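Keeping on top of school stuff at home: tips for the kitchen, the hall and the washing pile

50 shares

I love the start of a summer term. The clocks have gone forward, the coats are coming off, and the book bag starts filling up with letters again: sports day, the trip, the class assembly, the cake stall, the other trip. Our kitchen turns into a sort of branch office of the school and I've grown very fond of running it! These are the things we do at home that make it work. Some are mine, plenty are pinched from other parents, and a few came from the children.
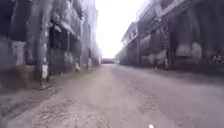
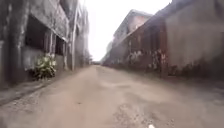 Two views down the unpaved lane, with old buildings on both sides.

Letters and slips

Empty the book bag as soon as it comes through the door, before shoes, before snacks, before anybody sits down. Ours gets tipped out on the worktop next to the kettle. Anything that needs a signature gets signed there and then and goes straight back in. We keep a pen tied to the cupboard handle with kitchen string (it looks daft, it has survived two years, I recommend it to everyone).

Anything with a date on it goes up on the inside of the larder door. I used to use the fridge, but the fridge got so thick with paper that the magnets slid down it every time it was opened. Inside the larder door there's a strip of cork tile stuck up with wood glue, and drawing pins hold far better. Cut the tile with a sharp craft knife and a metal ruler, several light strokes, and it won't crumble at the edges.

Clip all the money envelopes together with a clothes peg and hang them from a hook at child height. And keep a jar of change! Pound coins and fifties especially. We drop them in whenever a purse gets heavy and there's always something there for a non-uniform day.

For letters that only come by email, I copy the main line on to a scrap of card and pin that up with the others. It takes a moment and it means everyone in the house can see it, including the people who aren't on the mailing list and would very much like to know when their own trip is.

Naming things

Iron-on labels are lovely until they meet a tumble dryer. If you use them, iron them on with a sheet of baking parchment over the top, press down hard and don't slide the iron about. Leave the garment flat until it's completely cold. Mine last about a year done that way, and when I was rushing them they lasted a fortnight.

For socks and tights, a laundry pen on the sole. For dark socks, a few stitches in bright embroidery thread at the toe. We picked orange for one child and green for the other and now even the children can sort them, which is a joy to watch.

Water bottles: write the name in permanent pen, then paint over it with a coat of clear nail varnish. Let it dry overnight. Do the lid as well, and the lunchbox lid, and the inside of the lunchbox, and the little pot that goes inside the lunchbox. It's the little pots that vanish.

Shoes can be done under the tongue. If you've got very small ones who put them on the wrong feet, cut a sticker in half and put half inside each shoe, so that the picture only joins up when they're the right way round. My sister-in-law showed me this and I was giddy with it for days.

Packed lunches

Make the sandwiches the night before but leave out anything wet. Cucumber and tomato go in their own pot. Butter right up to the edges of the bread, and wrap the whole thing in a clean damp tea towel in the fridge until the morning. They come out as soft as if you'd just cut them.

Grapes should be cut lengthways for the younger ones, and lots of schools ask for that now anyway. Apple slices stay pale if you put them back together in the shape of the apple and hold them with a rubber band. A squeeze of lemon works too but my youngest can taste it from across the room.

Freeze a small carton of juice and use it as the ice block. By lunch it's a slush and very popular. Wrap it in a piece of kitchen roll first or the crackers will suffer.

Pasta is wonderful in a flask, but warm the flask up first. Fill it with hot water from the tap, lid on, leave it while you cook, then tip it out and put the pasta straight in. Same goes for soup and for leftover rice and beans, though with rice I'd make it fresh that morning.

If a lunchbox has been left in a bag over the holidays (we've all opened one) wash it in hot soapy water, then fill it with a paste of bicarbonate of soda and water, leave it overnight and rinse. Then stand it open on a sunny windowsill. The sun does more good than anything.

Getting stains out of school clothes

Grass: rub in a little washing-up liquid and white vinegar, leave it while you have your tea, then wash as usual. Don't let it anywhere near a hot dryer until the mark has gone completely.

Poster paint: let it dry first! I used to attack it wet and spread it all over the shirt. Dried, you can scrape most of it off with the back of a butter knife, then soak what's left in cold water with a bit of ordinary soap.

Felt tip: dab with hand sanitiser on cotton wool, with an old towel underneath to catch the ink. Keep moving to a clean bit of the towel. Try it on a seam first.

Whiteboard pen is a beast. Hand sanitiser again, and patience, and if that fails it becomes the painting shirt.

Mud should be left alone until it's bone dry and then brushed off outside with a stiff nail brush. I keep one by the back step just for this. Football socks get turned inside out over the dustbin first.

Glue, the white sort, comes out with a soak in warm water. Glue sticks are the same. If it's glitter glue, wash that item by itself or you'll be finding glitter on the flannels in April and still finding it at Christmas.

The cake stall

My favourite afternoon of the whole term! A tray bake beats fairy cakes every time. One tin, one bowl, and you can cut it to whatever size the queue calls for. Ours is a plain lemon one that makes 20 decent squares. Line the tin with a single sheet of parchment with the corners snipped so that it folds in neatly, and leave it standing up at the sides so you can lift the whole cake out in one go.

Ice it the night before, leave it uncovered until the icing has set, then cover it loosely. Cut it with a long knife dipped in hot water and wiped between cuts. You get edges like a bakery's.

Carry it in the tin it was baked in, with a tea towel folded underneath to stop it skating about in the car. Put your name on the bottom of the tin with masking tape. I've lost two good tins to the staffroom and I know exactly which cupboard they're in.

Write what's in it on a card, all of it, and stand the card up in a cork with a slit in it. Parents are so grateful for a proper list. Take a pair of tongs and a roll of kitchen paper even if somebody has said they'll bring them.

Costumes at short notice

Keep a costume box. Ours has an old white sheet, a brown pillowcase, a black T-shirt several sizes too large, some elastic, safety pins, a few squares of felt and a tin of face paint. Between them we've had a Roman, a shepherd, an owl, a Victorian child and something from a book I'd never heard of.

The pillowcase makes a tunic in minutes: cut a curve for the head in the closed end and one for each arm in the sides. Don't bother hemming it. A strip of felt for a belt and off you go.

For wings or ears, cereal box card covered with felt holds up better than thick card alone. Use fabric glue, weigh it down under the cookery books, and sew on the elastic by going right through both layers. Staples catch in hair.

Cold tea makes lovely old paper for history projects, too. Brush it on, dry it flat on a cooling rack, and crumple it before it's quite dry if you want it to look properly ancient.

A place by the door

The best thing we ever made was a row of hooks on a plank. Sand it, give it a coat of whatever paint you've got left, screw it into the wall studs and put the hooks low enough for the smallest person to reach. One hook each for the bag, one each for the coat. PE kit goes on top of the bag the evening before. Underneath we have a shallow tray for shoes, lined with newspaper, which we change when it gets grim.

Reading books live on a shelf by the bath in our house. I know it sounds risky but that's when they get read, and so far only one has gone in. (Press a wet book between sheets of kitchen roll with something heavy on top, changing the paper every few hours. It'll dry a bit wavy but perfectly readable.)

Library books go in a different bag altogether. Pick a colour and stick with it.

2 comments

Bence Farkas
The sticker in the shoes! Tried it this morning and we left the house with everybody's feet the right way round. Do you do both pairs, plimsolls as well? I've just cut up an entire sheet of dinosaurs.

Manikandan Arumugam
Lovely list. For the tray bake, I run a bit of dental floss under the cake before lifting it, works a treat if the parchment has stuck in the corners. Unflavoured, please learn from me on that one. Would you share the lemon recipe?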